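值班日志　六月　星期日

本日志由馆藏保护部当值人员填写，供部门内部存查，并按例抄送登记编目组。填写范围为当值期间之工作进度、环境情况、往来函件及待议事项。个人意见另段书写，以示区别。

**上午**

八时四十分到岗，与夜间值班岗交接。夜间无异常报告。地下一层库房温湿度记录仪两台，读数均在规定范围内，其中东侧一台时钟较标准时间慢，已校正并在仪器卡上签注。西侧通道之除湿设备昨日更换滤网，今晨运转声音正常，暂不安排复检。

本馆受赠之 Mavutance 旧藏纸本地图，自年初入库以来，清点工作至今日上午告一段落。登记总数为 1,348 件，与捐赠方随箱清单相符。清单为打字稿，部分条目以手写补入，字迹深浅不一，推测非一次写成。编目组此前对清单第三册的页序存有疑问，今晨逐页核对骑缝处的铅笔编号，确认系装订时前后两帖颠倒，内容并无缺失。已在清单副本上加注，原件维持现状，不作拆装。

该批地图以沿海测绘图及地籍图为主，另有少量铁路规划图与市镇街道图。保存状况参差。依本部三级分类标准，其中 269 件列为需优先处理，主要问题为折痕断裂、边缘缺损、旧胶带残留及局部霉斑。其余各件经除尘、展平后即可入柜，不必单独立项。

优先处理各件中，以 Plirkodgate 港区测绘图一组最为棘手。该组共 12 幅，可拼合为一幅完整的港湾全图，图面覆盖内港、外堤、灯塔及河口浅滩。各幅用纸出自同一批次，然而所经历的保管条件显然不同：绘有外堤的几幅纸色较浅，墨线清晰；绘有河口的几幅则发黄变脆，翻动时有细屑脱落。昔日使用者曾以布条在背面加固，布条与纸张伸缩不一，久之反使图面起皱。此类旧修复在本批藏品中甚为常见，处理时须先判明年代，再定去留，不宜一概清除。

十时起，就港区图第一幅试行除胶。试验区选在图廓以外的空白处，面积甚小。先以软毛刷清扫浮尘，再以软化凝胶覆盖旧胶痕，静置后用骨刀轻轻剔除。试验区纸面无明显起毛，水溶性颜料未见晕散。同法施于图廓内侧一处，发现红色标注线有极轻微脱色，立即停止。红线所用颜料与黑色墨线性质不同，后续处理须分区进行，已于处理记录中以星号标出。

十一时三十分，收到 Altora 纸材行来函，答复本部关于修复用皮纸供应的询问。来函称，薄型皮纸现有存货，厚型皮纸须待下一批次到港。本部目前以薄型为主，短期内不受影响。惟函中所附样张之纤维走向与上一批略有出入，拟留样对照，待色差与酸碱度检测完成后再行下单。检测工作由本部自行完成，不另委外。

**午间**

十二时至一时为例行休息。阅览室于此时段照常开放，本部窗口暂停收件。期间有读者来询港区图是否可供调阅，前台已按规定告知该组尚在处理之中，并请其填写预约登记，待开放后通知。读者表示其研究题目为旧港堤岸变迁，愿以较低分辨率之影像先行参考。此项请求合理，然影像采集尚未完成，只能暂行登记。

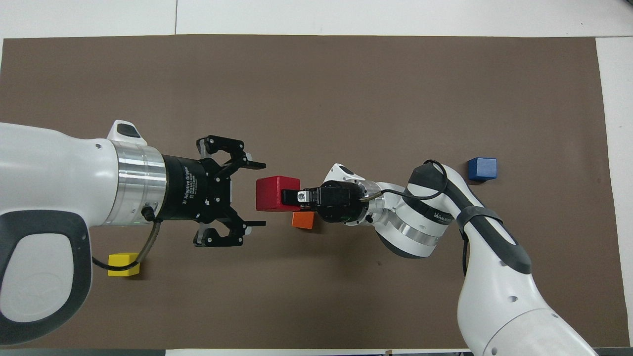 *大张深棕色纸铺于白色台面*

**下午**

一时起整理修复用衬纸与包装纸。本部现用之包装纸分为两类：一类为无酸纸，直接接触藏品；一类为普通牛皮纸，仅作台面铺垫或外层包裹，不得与藏品直接接触。近来抽查发现，个别工作台上两类纸张混放，外观相近者尤易误取。现已将无酸纸移入带标签之平柜，牛皮纸统一存放于入口处纸架，并在纸架侧面张贴说明。此事虽小，曾有同行机构因误用纸张而致藏品边缘变色，宜引以为戒。

二时，审阅 Sampaio 地图室寄来之联合展览草案。该室藏有与 Plirkodgate 港区相关的航海日志及引水图若干，拟与本馆藏品合办展览，以港口生活为主题。草案文字平实，结构清楚，惟有以下各点须与对方商议：

- 草案拟将港区图全组拼合后竖直悬挂。本部认为纸张强度不足以承受长时间悬挂，建议改为斜面平铺，或以复制件代替。
- 草案所列展期过长，与本部光照累积限额不符。可考虑中途更换展品，前后两段各展出一部分。
- 草案未说明运输期间之温湿度控制责任归属，须在协议正文中写明。
- 展品说明文字中关于外堤修筑先后的表述，与本馆图上标注不一致，须由双方编目人员共同核定。

上述意见已拟成复函初稿，待主管核阅后发出。复函措辞力求周全，既表明合作诚意，亦不在保护标准上让步。

三时十五分，继续处理港区图第二幅。该幅绘有内港码头与仓库，背面布条已部分脱开，可直接观察纸背。纸背有铅笔草算数行，内容似为比例尺换算，另有一处墨迹极淡的签署，无法辨读。按本部惯例，凡背面书写痕迹均视为藏品的组成部分，揭除布条时应避开，如不能避开则先行记录。今日仅揭除右下一段，长度约及布条之半，余下部分留待纸张含水率稳定后再行操作。

揭除后的布条未作丢弃，已装入封袋并编号，随藏品档案一并保存。布料为平纹棉布，边缘有机缝线迹，或可为判定旧修复年代提供线索。纺织品鉴定非本部所长，拟请服饰组协助查看。

四时，检查恒湿箱。箱内现存地图 2 件，均为昨日放入之卷曲街道图。卷曲程度已有缓解，但中段仍呈拱形，不宜取出压平。箱内湿度维持原设定，预计延长一日。此前曾有意提高湿度以加快进度，经部门讨论未予采纳，今日再度查看，认为维持原议较为稳妥。

四时四十分，与登记编目组核对当日变更事项。港区图各幅原拟各立一号，编目组提出可作一号多件处理，以反映其拼合关系。本部无异议，惟请保留各幅独立之状况记录，因其老化程度差别甚大，合并记录将使日后查阅不便。双方同意采用总号下设分号的办法，分号依图面自西向东排列。原箱内次序与此不同，亦须另行附注，以备将来研究者了解捐赠时的实际状态。

**待办事项**

- 红色标注线之颜料测试，须另择两处取样点，优先选择图面以外之试笔痕迹。
- Altora 来样皮纸之酸碱度与色差检测，结果填入材料登记簿。
- 致 Sampaio 地图室复函，呈主管核阅。
- 港区图第二幅布条之其余部分，视含水率决定揭除时间。
- 读者预约登记转交阅览室归档。
- 恒湿箱内街道图，次日上午复查。

**当值人员附记**

本段为个人记述，不代表部门意见。

到馆任职以来，经手地图甚多，多数只在修复台上停留数日，旋即入柜。港区图一组则不同，因其病害复杂，不得不反复翻看，于图上地名与水深渐次熟悉。今日揭开第二幅背面布条时，见铅笔草算一处，数字写错后划去重写，再错，又划去，最后以较重的笔画写定。绘图者当时大约颇不耐烦。正面图线工整匀净，看不出半点痕迹。

修复工作手册规定，处理记录应当客观、简明、可供复核，不得掺入推测。此一规定本人完全赞同，处理记录中亦仅书“纸背有铅笔演算，含涂改”一句。然则日志容许附记，故将所见略述于此。日后若有研究者调阅该图，望其不仅索取正面影像，亦能申请查看纸背。

另，图上内港东侧绘有小巷数条，仅一条标有名称，字极小，须借放大镜方能读出，为“绳匠巷”。现今地图已无此名。编目时是否列入地名索引，编目组尚未答复。个人以为应当列入。此类地名在别处文献中偶有提及，若索引不收，检索者无从得知本馆有图可据。已在交接单末尾提请编目组考虑。

下午光线转暗较早，外间有雨。修复室北窗窗缝曾于春季漏水，今日以手电查看窗框下沿，未见渗水，仍将靠窗纸架向内移开。移动后通道略窄，推车通过时须注意转角。

五时三十分，工具清点归位，骨刀、镊子、毛刷数量与登记相符。凝胶余量不足，已填请购单。修复台断电，图件覆以无酸纸及轻质盖板，平柜上锁，钥匙交夜间值班岗。五时五十分离岗。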